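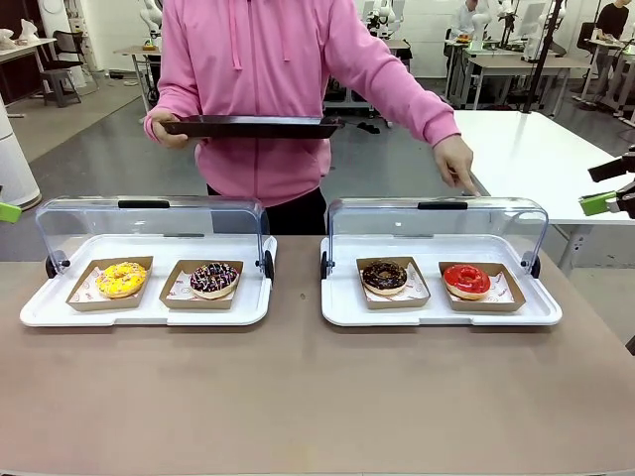
The planner should not need to know that the lid is a lid, only that some poses are closed to the arm and some are open. Tremer wrote this under the first part of this tutorial, and I thought about it for a long time before I started the second part. I agree with half of it. For the motion planner it is true. For the task layer I think it is false, and most of this page is about the task layer.

In the first part we made a simple pick and place in Isano with one arm and one fixed target. Now we take a more difficult job: donuts in paper boats, display cases with curved clear covers, and a person who holds a serving tray. The target is in somebody's hands, so it moves. The cover is transparent, so the depth image gives wrong values. I will go through the four parts of the software that must change.

1. Give the case a state

In the file world.yaml, each case was a static box. Replace it with an object that has a joint and a state. The joint is the hinge of the cover. The state has three values: open, closed, unknown.

case_left:
 type: articulated
 joint: cover
 state: unknown
 collision: by_state

The important line is the last one. With "by_state" the planner loads a different collision shape for each value. For "unknown" it loads both shapes together, so the arm cannot enter the case and also cannot pass through the place where an open cover would stand. This is slow but safe. Please start always with "unknown" and let the perception change it. I once started with "open" to save time in testing, and I forgot to change it back.

2. Do not trust depth on the clear cover

The acrylic cover is almost invisible for the depth camera. You will get points from what is behind it, or no points. I tried to filter these points and lost two evenings. My advice is to ignore the depth inside the cover region and to look for the handle in the color image. The handle is black and the base of the case is white, so a small detector finds it well. From the handle position and the known hinge you can calculate the angle.

I labeled 459 images for this detector, with both cases in most of them. It was enough. Take images also with hands near the handle, because otherwise the detector loses it exactly when a person is pointing at something or opening the cover.

After the detector, add a small vote. The state changes only when 8 results in a row agree. With a smaller number my state was jumping between open and closed each time an arm passed in front of the camera.

3. Separate the donut from the boat

The gripper should take the boat and leave the donut alone. This sounds easy, but a segmentation model likes the donut much more, with its strong colors, and the brown paper it often cuts in pieces. So I use the donut only for the name of the item ("red_glaze", "yellow_sprinkles") and the boat only for the grasp. They are two messages in Grunura:

item/label
item/grasp_frame

A small node joins them if the center of the donut is inside the outline of the boat. If there is a label without a boat, the node publishes nothing and the task waits.

For the grasp itself, choose points on the side wall of the boat and limit the closing force in the gripper config. The liner paper can stand a little above the wall. Do not use the highest point of the cloud as the wall height, or the fingers will close on the liner.

4. Follow a tray that a person holds

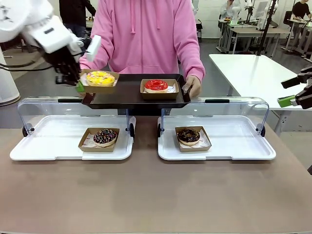 A held tray is never fully still, even when the person tries. If you plan once to a fixed pose, the boat arrives a little too high or a little too low. The solution is to plan in two steps. The first step goes to a point above the tray with the normal planner. The second step is a slow servo motion in the coordinate frame of the tray, so when the tray goes down a bit the hand goes down also.

place:
 approach: planned
 final: servo
 frame: tray
 release_on: contact

For "release_on" you can choose "height" or "contact". Take "contact". The arm has to stop pushing when the boat touches the tray, and after this the fingers open. If the tray frame is lost during the servo step, the arm must stop and go back up. Never let it continue with the last known pose – there are hands under that tray.

One more problem here is the free space on the tray. When one boat is already on it, the second must go to the other half. I keep a list of two slots in the tray frame and mark each as free or used from the camera, not from the memory of the task. The person may move a boat with a finger, and the memory does not know this.

Back to the comment

In the planner there is now really no word "lid", only shapes which are loaded or not loaded. In this Tremer is right. But the task layer has to decide what to do when the case is closed: wait, ask the person, or open it with the other arm. For this it must know that the shape in the way can be moved.

Rebelo has a ready behavior for the opening, but it expects a handle on the front side, and it needs changes for a handle along the edge of the cover. I have it half working – the pull is good, the release still makes the cover fall back too fast. The config files for steps 1 to 4 are in the same folder as before. If you use the older version of Isano, change "by_state" to "state_shape", the rest is the same.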